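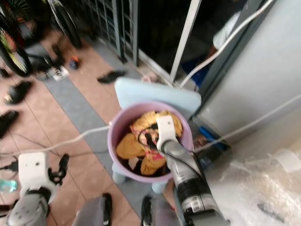
Week 6: When a good robot stops halfway

Welcome back, everyone, and thank you for the thoughtful questions after last week's session on grippers. Today we're going to spend our time on a fault, and a fairly ordinary one at that, because I've come to believe you learn more about a machine from one dull stoppage than from a whole afternoon of smooth running. The job was laundry. A two-armed robot was meant to lift clothes out of a round basket set on a low plastic stool, one piece at a time, and it stopped with its right arm down and would not come back up. Before you read any further, have a look at the thin black cable that runs from the right gripper across the clothing and over the rim of the basket. Keep it in your mind as we go, and keep the white one crossing the floor on the left in mind too, because we'll come back to both of them.

What the log told us

Kerubo Okoth was at the desk that day and has kindly let me use her notes. The arm had finished 28 picks without any trouble. On the next one it closed on a fold of cloth, began to lift, and the wrist motor started drawing far more current than a shirt could ever call for. The controller (ours runs a small supervisor program called Skimgate, which you'll meet properly in the lab) is set to halt the arm if the extra load lasts longer than 800 milliseconds. It did last, and the arm halted. The code on the screen was 103, "wrist load, sustained".

So far, so good! I'd like you to notice that the safety stop did its job. The trouble came afterwards, when everybody in the room, me included, read that code as "heavy item" and went looking for a heavy item. We cleared the fault and let it try again. It stopped again. Erick Mohamedi, who had the good sense to crouch down and look along the arm, found that a loop of the gripper's own cable had been caught up with the cloth. The robot was pulling on itself, poor thing, and each time we pressed resume we were asking it to pull a little more.

Why the cable was there at all

You might fairly ask why a cable was hanging where it could be grabbed. On the drawings it's clipped along the forearm with only a short free length at the wrist. But a wrist has to turn, and a turning wrist needs slack, and over a long run of picks the slack had crept forward past the last clip. We measured it a couple of times that morning with the arm held straight out, where it looked perfectly tidy. We never measured it with the arm reaching down, and reaching down was the whole job. If you take one habit away from this course, I'd be delighted if it were checking a cable in the working pose.

The camera didn't save us either. Abenezer Gudeta went back through the vision output and found that the software had marked cable and clothing together as one item to be picked. It had been taught a great many socks and sleeves and no cables.

The floor is part of the machine

Now back to that white cable on the left. It had no part in the stoppage, but when Beatrice Odera did her safety walk-through she wrote more about the floor than about the arm. Footwear scattered over the tiles, a cable stretched across to the basket, bubble wrap beside the right forearm: each is a small matter while the robot is standing still and people are calm. A person hurrying in to free a stuck arm is looking at the arm, though, and has every chance of catching a foot. She also made the point that a basket up on a stool can tip if an arm drags on it sideways, and I'd not given that a moment's thought.

What we do now

When an arm stops on a load fault, press the emergency stop first and leave the resume button alone. Say out loud that you've done it. Look along the full length of the arm, from shoulder to fingertips, and follow every cable with your eyes before you put a hand near anything. Open the gripper by the manual release, standing to the side. A second stop with the same code ends the run for the day, and you write it up.

For the lab on Fri 4 March

Please work in pairs. Each pair will get a short stretch of log and should bring one page covering the following:

What the controller knew at the moment it stopped
What the people in the room believed, and when that changed
One change to the cable routing and one change to the floor
Whether you would alter the 800 millisecond limit, and what you'd give up by doing so

Esther Makori will be running the lab benches and has spare cable clips for anyone who wants to try out a routing idea on the practice arm. Closed shoes, please, and bags on the hooks by the door.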